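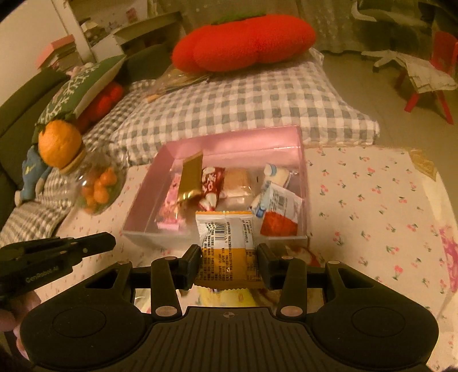
## Snack and Pantry Parcels: Frequently Asked Questions

Updated 16/10/2022

**Who may request a parcel?**
Any resident of the Grukgate district may request one parcel per month. Proof of address is required at the first visit only. Students living at Olline Hall are counted as residents during term.

**What does a parcel contain?**
Contents vary with supply. Most parcels include dry goods, canned vegetables, tea or coffee, and several packaged snacks. Fresh and frozen food is not supplied.

**How are allergies handled?**
Requests to leave out nuts, milk, wheat or sesame may be made on the order form. Cimenlow Food Exchange does not repack food, and all items are given out in the maker's own wrapping. Please read the ingredient list on each packet before eating – recipes change, and a product that was suitable last year may not be suitable now.

**Is there a charge?**
There is a handling fee of $4 per parcel. The fee is waived for households that hold a current Ersoy Card.

**Where are parcels collected?**
At Room 309 of the Ersoy Building, by the north elevators. Parcels are held for 10 days and then returned to stock.

**May items be returned?**
Unopened items may be returned at the collection desk. Opened food cannot be accepted.

**How can a group place an order?**
Groups should use Form 49, available at the desk. Orders for February events must be received before the end of the year. Late forms are placed on a waiting list.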